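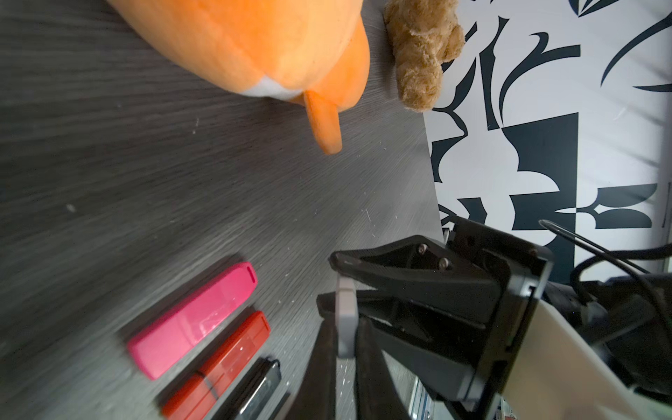

Clearing out the loft, part one (of heaven knows how many)

19/04/2025

So we've finally started on the loft. I've been saying I would do it since October, and Tomás has been saying "yes, good idea" since October in the voice that means please don't make me go up that ladder, but the man is coming to look at the insulation and he can't look at it if he can't find it. Up we went.

I should say that I'm a keeper. I come from keepers. My mum had a drawer of string, and a separate drawer for string that was too short for the first drawer. Tomás Mota, on the other hand, moved in with me carrying two suitcases and a frying pan, and one of the suitcases was mostly air. We've been married long enough that you'd think it would have evened out a bit. It hasn't!

The first box was all paper. Bank statements from the flat in Reltgate, every one of them, still folded in thirds. The instruction booklet for a cooker we left behind in that same flat. A letter from the council telling us our bin day was changing, kept in a plastic wallet as if it were a birth certificate. I had that lot in the recycling in no time and felt marvellous, really light, and then I opened the second box and it was letters from my gran and that was the rest of the morning gone.

She wrote the way she talked, all one sentence, mostly about the weather and who'd been rude to her in the butcher's. There's a whole page about a coat she didn't buy. I sat on a joist with a torch between my knees reading about this coat (navy, good buttons, far too dear) and Tomás came up to see whether I'd fallen through the ceiling, and then he sat down and read some too. We kept all of those. I've ordered a proper box for them.

Then the arguments started, in a friendly way. He wanted to get rid of the camping stove. We have been camping twice, he said, and the second time we slept in the car. True, but it's a perfectly good stove and what if the power goes off? It's now in the "maybe" pile, which has taken over the spare bed and is creeping along the landing. My side of the argument was his box of cables. There must be a lead in there for every gadget ever sold, and he can't name the gadget for any of them, but apparently the minute you throw one away you need it. I know that feeling, so I let him have the cables, and I think that bought me the stove.

Books were easier than I'd feared. I let myself keep anything I'd honestly want to read again and anything with somebody's writing inside the cover, and the rest went in bags for the charity shop. I took the first 4 bags down myself and the woman behind the counter said "oh lovely" in exactly Tomás's ladder voice. They're full to bursting, poor things. Everybody must be doing their loft.

A few people asked after the last post what you do with the sentimental stuff, the school jumpers and soft toys and wedding hats and so on. I haven't got a system. I tried the one where you hold the thing and wait for a feeling, but I have feelings about everything, including a lampshade. What's worked better is handing it to Tomás and having him ask me where it would live if it came downstairs. If I can say "on the shelf by the bathroom" straight off, it comes downstairs. If I start saying "well, we could perhaps move the..." then he puts it in the bag and I go and put the kettle on.

The lampshade's gone, by the way. I did go back and look at it once more in the boot of the car.

Money so far: we've sold the old dining chairs to a couple two streets over, and the sewing machine table is promised to my cousin if she ever comes to fetch it. I'd thought about a car boot sale but it means getting up at five and being haggled down over a jug, and I'd only come home with somebody else's jug.

Still to do: the far end, behind the water tank, where there's a trunk neither of us recognises. Tomás thinks it came with the house. It's locked and it's heavy, and it doesn't rattle. I've been through every key in the kitchen drawer, and next I'm trying the tin of keys in the shed, so if anyone knows a gentle way of getting into an old trunk lock, leave me a comment, please. He's already got the crowbar out.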